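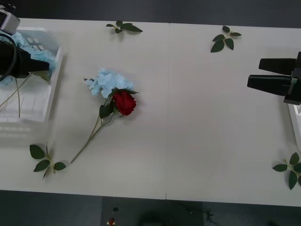
Contemporary Art and Its Sites
Week 7 – The residency as subject

Reading for this week: the Honorato packet, first two essays. Bring the packet to class. The second essay is short but dense, so leave time for it.

Last week we looked at works made for a fixed place. This week the place is temporary. An artist arrives, stays a few weeks, makes something and leaves. The question for the session is what part of the stay ends up in the work, and how a viewer who was never there is supposed to find it.

Main case: Vanderleia Lacerda, Ferry Accounts

Lacerda made this work during a stay at Bruvov, a former customs house on a river. She had planned to paint. In the attic she found ledgers kept by the ferry office, listing every crossing and what was carried. She copied 147 entries by hand onto sheets of tracing paper and pinned them in the order she copied them, which doesn't match the order of the dates.

Points to note:

The copying is uneven. Early sheets keep the clerk's layout. Later ones drop the columns and run the words together.

She leaves the prices out. In her statement she says she did not want the sheets to be read as a history of trade. Some reviewers read them that way anyway.

The ledgers were not shown. At Bruvov they stayed upstairs, and when the work traveled to the Jukham gallery they were not lent. The viewer has the copy and has to take the original on trust.

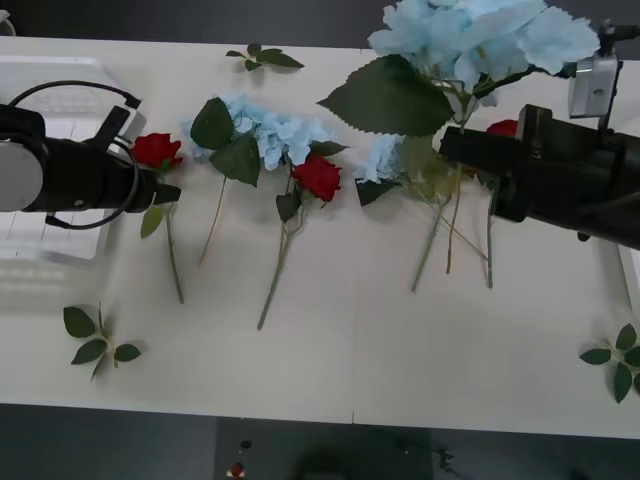 The last point is where the two essays disagree. The first holds that the missing ledgers weaken the work, which then depends on a wall label. The second says the label is part of the piece and should be judged along with the sheets. Decide which argument you find stronger before class and mark the passage that persuaded you.

Second case: Rogério Tavares, Walk to Brernard

Tavares spent his residency walking the same road to the village of Brernard and back. Each day he recorded the sound of the walk and threw away the previous day's recording. What remains is one tape, from the final day, and a typed list of the 212 people and vehicles he passed over the whole stay. The list gives no names. It is printed on a single sheet, and visitors may take a copy.

Compare the two on the following:

Labor. Both artists repeat a simple task. Lacerda keeps the results and Tavares discards nearly all of them.

Local people. The ferry clerk is long dead and can't object to being copied. The people on the road were alive and mostly did not know they were being listed. Does leaving out their names settle the matter?

Hosts. Both residencies asked for a public event at the end. Lacerda gave a reading. Tavares took a group along the road without saying anything.

Terms to know: residency, site, document, index, transcription. We will use "index" in the narrow sense from Week 3 – a mark caused by the thing it refers to – so check your notes if that has gone hazy.

Written response: one page, due in September at the first section meeting. Pick one of the two works and describe what would change if the missing material were put on display. Please stay with a single work.

Handout revised 11 Aug 2023. Page numbers refer to the new printing of the packet.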